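# About Akbari Line Services

So you want to know who we are! I started Akbari out of a rented garage with one bucket truck, a stack of borrowed test gear and a phone that didn't ring much. I'd spent most of my working life on substation crews for other people, and I had the idea that small towns and rural co-ops deserved the same kind of attention the big utilities get. They own transformers too, and theirs tend to be older than the people looking after them.

What we do is test, repair and look after distribution equipment. Transformers mostly, plus switchgear, reclosers, voltage regulators and the odd breaker that's been sitting in a fenced yard since before I could drive. We don't build new lines and we don't sell power. If you call us about either one, I'll give you the number of somebody who does (and I'll probably keep you on the phone a while, sorry in advance).

Our first real contract was with the town of Camitley. They had 3 substations, one of them with an oil leak that everybody had gotten used to. We fixed the leak, sampled the oil in every unit they had, and wrote the whole thing up in plain English so the town council could follow it. They still call us every January to set up the year's testing, and I still get a kick out of seeing that number come up on the phone. 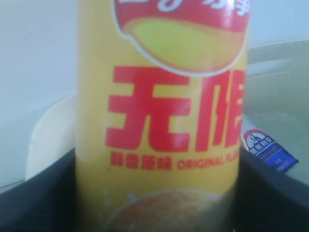
*Page last changed: 25/08/2018*

After Camitley came Wulow, a co-op with a lot of miles of line and not many customers on each mile. That's where we learned to do regulators properly — there are long stretches out there where the voltage sags every time the irrigation pumps kick on, and you can't just turn a knob at the substation and go home. We spent most of a summer on it. Today we look after 319 pieces of equipment for Wulow, and each one has its own folder with every test result we've ever taken. I love those folders. My family thinks this is a problem.

We have 2 shops now. The main one, in Vumach, is where the office is and where we do the heavy work: rewinding, gasket jobs, bushing replacements, painting. The other is a smaller place near Wulow, where we keep a truck and spares so we aren't driving half the night when a storm comes through. Between the two we look after more than 70 substations, and I've stood in every single one of those yards, a few of them in weather I'd like to forget.

People ask how we charge. Testing is a flat price per unit, agreed before we load the truck. Repairs are quoted after we've had a look inside, and if I think a transformer isn't worth fixing I'll say so, even though it costs us the job. You get the readings either way. They're yours, and you can hand them to another contractor if you want a second opinion.

We're also happy to train your own crew! A lot of the basic stuff, like pulling a clean oil sample or spotting a hot connection, can be done by the folks who already drive past the equipment every day. We run a one-day class at the Vumach shop whenever enough people sign up, and lunch is on us.

If you've got a noisy transformer, a nameplate you can't read or a report from another company that makes no sense, give the shop a call or stop by. The gate's on the north side — the sign out front still points to the old one.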